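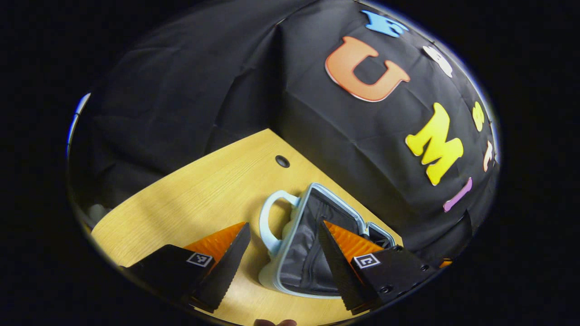 A contributor in Plustcombe wrote to us that a straight line of letters "tells you where the hall is, and a crooked one tells you there's cake." We have quoted that remark in every talk we have given on this project, and it is still the best short statement of what this section tries to test. Do readers treat the shape of a handmade line of lettering as part of what it says? If they do, which parts of the shape matter?

Figure 2. Colored foam letters on black fabric, set in a curving column. The letters differ in size and in tilt.

4. Lines that wander

4.1 What we mean by a wandering line

Most work on sign reading begins with a baseline. Letters sit on it, words are made along it, and anything that leaves it is handled as noise. For shop signs and road signs this is quite reasonable. It works much less well for the lettering people make for parties, school plays, farewell lunches and church suppers, where the baseline may bend, climb, drop, or vanish halfway through a word. We find these signs wonderful, and they are badly under-studied.

We call a line wandering when a single ruled edge can't be laid under all its letters. The definition takes in arches, waves, columns that curve (Figure 2), and words that start level and turn a corner when the maker runs out of wall. It leaves out lines in which the letters stand level but are each turned a little, and we treat those as tilt. A line can of course have both. In Figure 2 the large M leans and the I below it slants, in a column that is itself curved, so the item scores on both measures.

Our material comes from the Danzer collection, which holds 3678 records of temporary signs from Plustcombe and Gistholm. Of these, 1122 have a wandering line by the definition above. That was far more than any of us expected when we began coding, and it changed the plan of the whole study: wandering lines had been meant to fill one paragraph.

4.2 Coding

Each sign was coded with the Kamus scheme, which sorts lines by overall shape into seven types and then scores spacing, tilt and size change separately. Kamus was built for painted shop fronts, and it needed some stretching. Its "arch" type assumes that the two ends of a line come back to the same height. Plenty of ours don't. We kept the label for any line with one clear high point and noted the uneven ends in a free text field, and that field became one of the most useful things we have.

Size change gave us the most trouble and the most fun. In painted signs, a letter that is bigger than its neighbors is usually the first one. In signs made from ready-cut letters, the big one can turn up anywhere, often where two sets have been mixed. Coders disagreed at first over whether mixing should count as a choice made by the sign's maker. We settled on recording it without a view on intention. Nothing in the records lets us tell a choice from a shortage of vowels.

4.3 The reading task

Readers were shown signs from the collection and asked two things: what the sign said, and what kind of event they would expect to find if they followed it. There were 40 readers, all adults, recruited through the public libraries in the two towns. Each sign was shown in its original form and, to a different reader, in a redrawn form with the same letters and colors on a straight line.

The first question gave us the result we had predicted. Wandering lines took longer to read aloud, and columns took longest of all. Readers were rarely wrong, though. They slowed down, tried a word, and corrected themselves, very much as people do with an unfamiliar handwriting.

The second question is where things got exciting. Readers given the straight version tended to name an office, a class or a sale. Readers given the wandering version of the same words tended to name a party or something involving children, and several went on to add details we hadn't asked for, such as music or food. One reader looked at an arched sign saying only MAIN ROOM and asked whether there would be a raffle! The words were identical in the two forms, so the line itself must be doing part of the work.

4.4 Tilt and curve are different signals

It would be easy to lump all of this together as "informal." The free text answers argue against that. When a line was straight but its letters were tilted, readers more often talked about the maker: someone in a hurry, someone short, someone with bad tape. When the line curved and the letters followed the curve smoothly, they talked about the event. Curve seems to be read as design and tilt as circumstance, at least by our readers.

Signs with both are the hardest to place. Some readers praised them as lively and some wanted to go and fix them. We suspect that color plays a part here, and that a mix of bright colors on a plain dark ground makes a reader more forgiving of tilt. The present task can't show that, because color was the same in both versions of every sign. A follow-up using gray redrawings is being prepared with signs from Gistholm only, where the records are more complete.

One caution on columns. English readers meet vertical lettering mostly on hotels and theaters, and their answers to our columns may owe something to that. We would love to see this task repeated with readers who grew up with vertical text.

Shares 40 | Comments 7

Recent comments

paperlantern
I make the signs for our school fair and I had no idea I was doing arches. Went back through my photos and it's arches all the way down the hallway. Great read.

T_Rowhouse
Would like to see the straight redrawings next to the originals. Are the answers in 4.3 broken down by town anywhere? Gistholm people have a very different idea of a raffle.

inkandtape
Agree on tilt vs. curve. Bad tape is real. Did you look at signs where the last letters are squeezed in? Those always make me feel for whoever made them.

Related

Spacing errors in temporary signs: a first look at the Danzer records
Using the Kamus scheme outside the shop front
Chalkboard menus in Plustcombe and how they change by season
Reading aloud from arched text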